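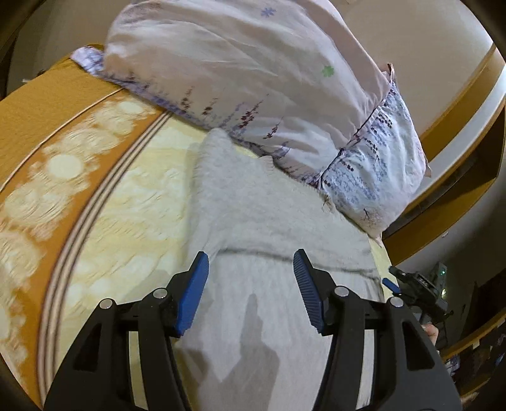
Boot room notebook, pitch and kit

March 9, 2018
Posted by Rebecca Amato

Okay, goalmouths first, seeing as that's what everyone keeps asking me about. The south end at Skarkmont is still a mess. I walked it this morning with Osian and we went in over the laces at the penalty spot, and then again by the near post (same boot, thank you very much). The north end is fine. You could play on it tonight.

We tried the new sand mix on a strip along the six-yard line, 12 bags of it, forked in by hand. I pushed the probe in afterward and it went down easier than in the untreated bit next door, so the water at least has somewhere to go now. Whether the seed takes is another question. Last August we had the opposite problem and I was out there with a hose every night, so I'm trying not to moan!

Ball pressures: I went through the whole bag before training. Two were soft, one of them so soft it sat on the floor like a pancake. Pumped both and left them on the shelf under the window. If the pancake's flat again when you get in, please just bin it, don't put it back in the bag. Bonifacio, I mean you.

Now the studs. Adoración wants the longer ones for the Trirneck game and I think she's right for the fullbacks, but Inmaculada hates them and says they make her feel like she's on stilts. I put a mixed set on her spare pair, long at the heel and regular up front, and she did 10 minutes of turns on the north end and came back grinning. So that's what she's wearing. The other pair stays as it was in case she changes her mind, and she will, because she always does around the warm-up.

Stud wrench is missing AGAIN. I used the old one with the taped handle and my palm is not happy.

Line marking: 70 meters of string is not enough to do a touchline in one go, which I knew, and did anyway. There's a tiny kink by halfway where I moved the peg. I'll fix it when I go over it again, once the rain has moved off. The league wants the technical area repainted too, so that's one more can of white to order from Vigfúsdóttir.

Away kit for Pendness is washed and hanging. The number 8 shorts have a split seam, I've put a pin in it, DON'T let anyone wear them until I've sewn it.

Still to do: nets at the south end, corner flag with the bent spring, ask Osian about borrowing the big roller.

Recent entries
Frost covers, and who left them out
Trirneck away: what we packed and what we forgot
New nets, old hooks
Skarkmont floodlight check
Boot sizes, updated list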